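October 3, 2025

Budget for the second cell, continued. Folke Løken asked me for a list before the planning meeting, so I write down here what I know and what I still miss.

Arm: Rasten gave us a price on paper. It is valid until May, and the controller is included but the cable set is not. The cable set is 1008 euros extra. I asked two times if the shorter set is enough and I have no answer yet.

Tool changer: Joltow or Karagiannis. Joltow is cheaper, but delivery is some 61 days. Karagiannis has it in stock. We continue in simulation with both mounting plates before we order anything.

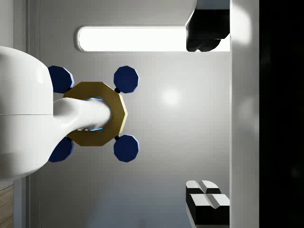
Spare suction cups should go on the same order, 8 pieces, otherwise we pay shipping again. The Detine license is also open. We have 2 seats now and I think a third one is necessary if Folke wants to run cycle times while I work on the layout.

Not in the budget yet: fence, floor anchors, the electrician. Last time we forgot the electrician.

To do: call Rasten about the cables, ask Karagiannis for a written offer, send the list to Folke.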